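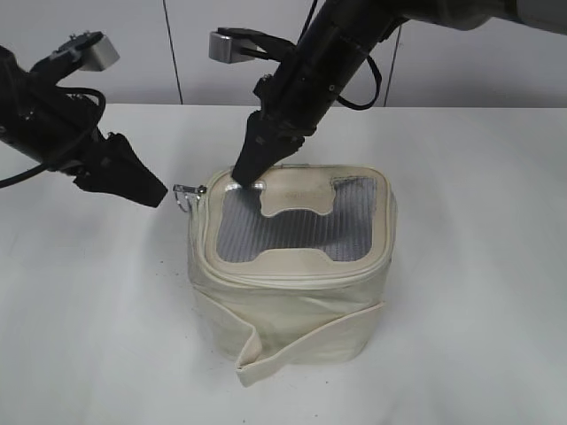 Funmilayo Danladi
Repair lead, soft goods bench, Carisstead

Soft pouches and why their zippers fail
Speaker notes, Flollositz repair evening, 09/12/2022

Opening

Say hello, say who I am. I run the bench that takes in bags, pouches and cases. We do not do shoes. If anyone came for shoes, Eze has a table at the back and can help after the talk.

Ask for a show of hands: who has thrown out a bag that was fine except for the zipper? Wait. Most hands will go up. Mine goes up too.

Slide 1, the cube pouch

Leave this one up while I talk. Cream fabric, soft sides, a padded border around the top with a clear window set into it. The zipper goes around the upper rim. There is a strap across the lower half of the front.

Point out the sides. They bulge and they sag. A soft box has no frame to hold the zipper in line, so the zipper goes wherever the fabric goes. Every problem I talk about tonight comes back to that.

Point out the rounded corners. A zipper likes a straight run. On a corner the teeth on the outside of the bend are spread apart and the teeth on the inside are crowded. The slider has to pull both sides together anyway. A wide corner is easy on it. A tight corner is where it sticks.

Say something nice about the window. People like to see what they packed and it saves opening the bag. But clear plastic doesn't stretch the way cloth does, and if you overfill the bag the top stays the same size and the seam takes the strain.

What we see on the bench

We have logged 2,000 repairs since we opened. For this talk I pulled the last 200 zipper jobs and read through the cards. On 87 of them the teeth were fine and only the slider was worn. Repeat that number. A slider is a cheap part and you can change it at a kitchen table.

The rest were a mix. Tape torn away from the cloth, missing teeth, end stops gone, coating stuck in the track. I didn't sort those any further because the cards were not filled in the same way every time. We changed the card in May and it is better now.

How a slider wears

Keep this short. The slider is a channel with a wedge in it. Each pass rubs a little metal off the inside. After enough passes the channel is too wide to press the teeth together, and the zipper opens up behind the slider. You can squeeze the slider gently with pliers, a little on each side. Squeeze too hard and it cracks. Have the cracked one in my pocket and pass it around.

Grit makes it worse. Brush the track with an old toothbrush before you do anything else. Then a dry wax, run along the closed teeth, then open and close it a few times. No cooking oil. It picks up lint.

Slide 2, the end of the track

Talk about where your hands go. To start a zipper on a soft pouch you want one hand on the end of the track and one hand free for the bag itself. Pull along the line of the teeth. If you pull up and away, the slider tips and bites the tape.

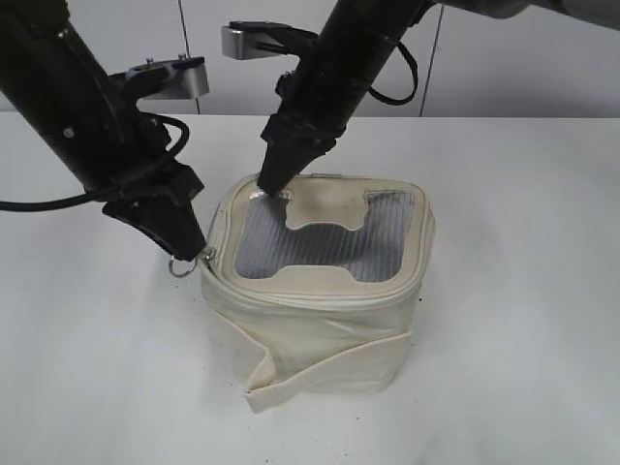

Hiba Jaber asked at the run-through whether it would be simpler to tell people to buy stiffer bags. She had a Flullis case for years, she said, and never had trouble with the zipper, and she thought I was asking a lot of people who just want to get packed and leave the house.

Answer that here, before someone in the room asks it. Stiff cases are easier on zippers, yes. They also take up the same space empty as they do full, and a soft pouch folds down into a drawer. I use both. If you already own a soft one, it can last, and the habits are small:

Stop filling before the sides are tight.
Close it on a flat surface, not on your knee.
Slow down at the corners and press the two edges together ahead of the slider.
Keep hanging straps and cords out of the track.
If it jams, back it up. Don't force it forward.

Pull rings: on this pouch it is a small metal loop. A loop is good because you can tie a bit of cord through it. That helps anyone with sore hands. Show the cord, show the knot, leave spare cord on the table.

Demo (10 minutes if we start on time, skip the second part if not)

First part: change a slider on the gray sample. Snip the end stop, take off the old slider, feed on the new one with both sides level, sew a new stop with thread. Hold it up to the lamp so the back row can see.

Second part: stitch torn tape back down. Use a backstitch in the old holes where you can find them. Say that it will look rough the first time.

Questions

Likely ones: waterproof zippers (we don't repair the coated kind, the coating won't go back on), whether we sell sliders (yes, at cost, bring the old one so we can match the size), whether a cracked window can be replaced (yes, but it's slow work and there is a waiting list).

Leave the sign-up sheet by the door. Get the pliers back before people go.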